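Worthorpe Adult Learning – Room Dressing, Wednesday group
Handout: the small square table
Tutor: Trinidad Leiva

Start with the cloth. A patterned cloth has a right way round, so decide where the sitter's chair goes before you lay it. If there is lettering, it should read from that chair. Flowers go to a corner – never the middle, where people need to work. 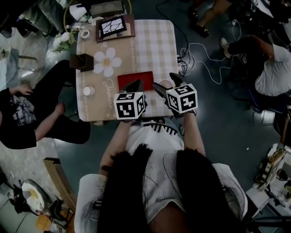
Keep cups away from the edge nearest the sitter. Tape, bottles and spare boxes count as clutter once people are seated, so find them a tray or a shelf. Leads are a separate matter, see sheet 47.

A bare wood top needs less on it. One planter and one tray will do, with the taller item towards the back.

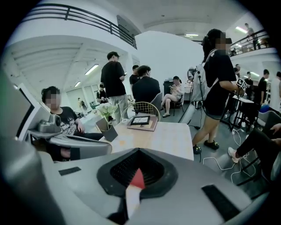 Leave a walking route on at least one side, wide enough for a person with a bag. Chairs need not match.

For next time: draw your own table from above, to scale. Use 900 mm for the side if you have no tape measure. Hand sketches to Fermín Ibarra.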